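Helju Jaunzems sells tablecloths, tea towels and lengths of cloth under the name Plisura, from two rooms above a bicycle repair shop. She started in January with a borrowed sewing machine and 600 euros. Most of what she sells is second-hand or end-of-roll, and nearly all of it has to be folded before it goes anywhere.

"People ask me about the sewing," she says. "The sewing is a small part of it. I fold for two hours a day, sometimes more."

She learned from Dzintra Grigaitė, who ran the linen room at a hotel for most of her working life. Dzintra's rule was to fold the long way first and leave the short folds until the last moment. A cloth kept as a long strip can be checked along its whole length, and it creases less.

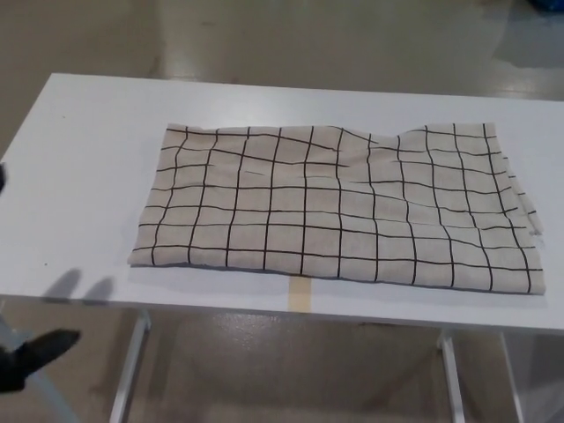 Checked cloth is the kind she finds hardest. "With a plain one you can be out by a centimetre and it looks fine. With a grid you see it straight away. And if the lines were drawn wobbly to begin with, you can't use them as a guide, so you go by the edges."

Edges bring their own trouble. Pieces cut from a roll often arrive unhemmed, and they shed. Helju trims the longest threads and leaves the rest. She used to hem everything before listing it, but buyers who sew told her they preferred to do it themselves — one of them, Halima Athumani, unpicked a hem and sent her a photo of the result.

She doesn't iron before folding. She smooths from the middle outwards with the flat of her hand, lifts one end, lets it drop and smooths again. "If there's still a bump, there's usually a layer caught underneath. Pressing on it does nothing. You have to open it up."

The finished pieces go on open shelves, no more than eight to a pile. She had taller piles at first, around 70 cloths in five stacks, and the bottom ones came out with creases she had to steam.

Asked whether she folds her own washing at home, she laughs. "Towels, yes. The sheets go in the cupboard however they land."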